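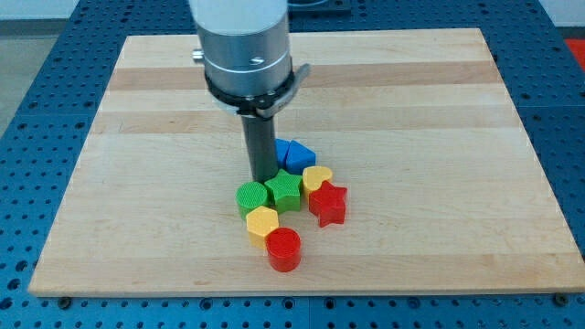

ok shape blocks thread bc people keep asking in DMs

chunky plastic ones, blue green yellow red. two of each color. printed them for my nephew's birthday, matte filament from Bralano, not sponsored lol

you can see the layer lines up close. I like it?? gives little fingers something to grab. Garnet says sand them. Garnet is not sanding them

the green star took the longest to get right. first version back in May had points way too skinny, felt like stepping on a jack. fattened everything up, much better

triangle prism was easy. it's a triangle. moving on

board is maple, strips glued up, was going to be a cutting board and then I kept it for block stuff. few streaks in it. needs oil, will do it this weekend -- probably

whole set was 11 hours of print time, more if you count the ones that came unstuck at 2 am. slow your frist layer down. seriously

someone asked about a sorter box to go with. yes. Isabelle Kennedy is drawing one up, hole sizes are the annoying part, too snug and the kid just screams at it

files go up when I've fixed the names, rn they're all "star_final_FINAL2" and such

not selling these, sorry!! can maybe do a set for trade -- got any walnut offcuts?

ok dinner, will anser the rest later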